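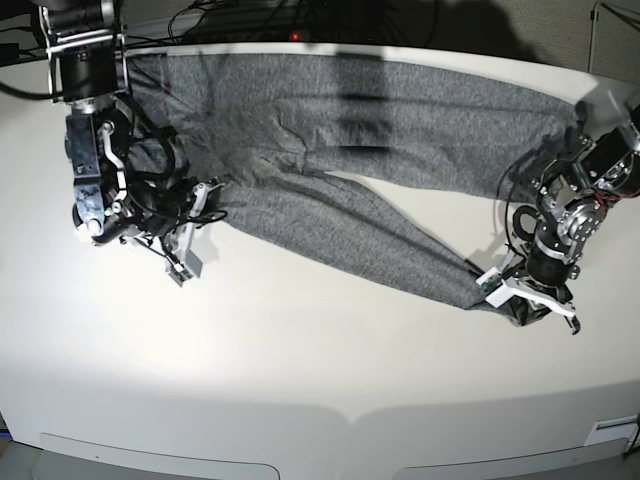

Why trousers first, when a shirt is what people bring up at the end, was put to us by Vigfúsdóttir before the second group came in, and it is a fair question. Sweatpants have two long parts and one thick end. An audience gets the goal right away, and if the fold goes wrong they can tell where. Shirts are harder to read from the back row. We kept the order for the whole open day at Anside, pants then shirt, and did not shuffle it, so fatigue and order effects are mixed in the ratings below. A known weakness.

4.2 Running the demonstration

Setup as in Section 3. Two arms, one white table, no changes to the controller between groups. Visitors stood behind a rope on the near side. Each session: short talk, one pair of pants, one shirt, questions. 200 visitors filled in the card before leaving, out of 300 who signed in at the door. Cards were printed at Fodthorpe and had 3 items only, as earlier pilots showed people give up on anything longer while standing.

Operators were told not to talk during a fold. This did not hold. People ask things as soon as the cloth moves, and silence looked rude, so from the late morning on we let the operator answer and marked the session as "talked". Talked sessions are kept in the main analysis. Garments were gray knits throughout (Fig. 2), picked for stretch and not for contrast, which the vision people complained about. 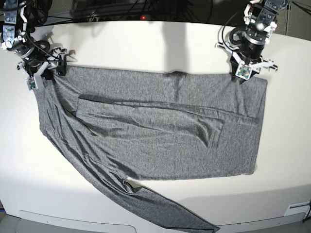
Skastovum Workshop Papers, Vol. 2, No. 3

Figure 2. Gray long-sleeve shirt held at the top corners by both grippers, one sleeve folded in over the body, the other still out.

Sleeves were where most of the questions came. A free sleeve hangs down past the table edge and visitors wanted to know if the robot "knows" about it. The short answer given on the day was that the sleeve is handled as its own step. Several cards say this was not clear, and we agree the talk should of covered it. Pants drew fewer questions but more guessing out loud, mostly about which leg would be moved next.

4.3 What the cards say

Free text only here, scores are in Table 2. Common remarks: slower than expected, gentler than expected, cables look messy. A few asked for towels. Some visitors rated the shirt lower then the pants while writing that they liked it more, so the wording of item two (how well was it folded?) probably picks up neatness and nothing else. We would split it next time.

Not covered: repeat visitors. The door list in October had no way to spot them.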